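Planning sheet for the Pesum arm and hand, section 3: what to order before the crate arrives

Please read this one with a cup of coffee and your budget open. The arm is the big line on the quote, of course, but the smaller lines are the ones folks forget (we certainly did, the first time we outfitted a bench at Cesham). 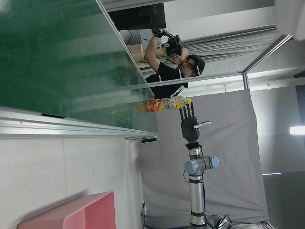
*Reading time: 2 minutes*

1. Decide on the hand first. A fingered hand will cope with bottles and other round things, and it costs more to keep up than a plain gripper. Ask Smits for both prices, in writing.
2. Add the wrist coupling as its own line. It ships separately and takes 18 working days.
3. Set aside 19 percent of the arm price for spares, and please don't let anyone talk you down!

> **Note:** Quotes from Smits are good for 40 days. If your money is released in November, ask for a fresh one in October.

4. Measure your bench and the floor around it, then fill in the Stesmont floor sheet.

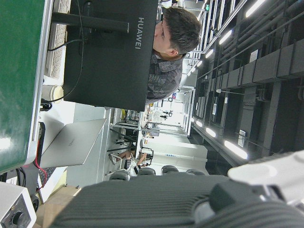 Desk space is the cost most plans leave out, and it belongs on the same sheet as the arm. Whoever runs the work needs a seat and a screen close by. A monitor, a keyboard and an open laptop use up a desk quickly, and once the cables bunch up near the edge you'll wish you had paid for trays, so put in $184 per desk for trays and ties.

> **Caution:** Do not run arm power through a desk power strip. Budget for a separate outlet.

5. Send the finished sheet with your order, and keep a copy for section 4.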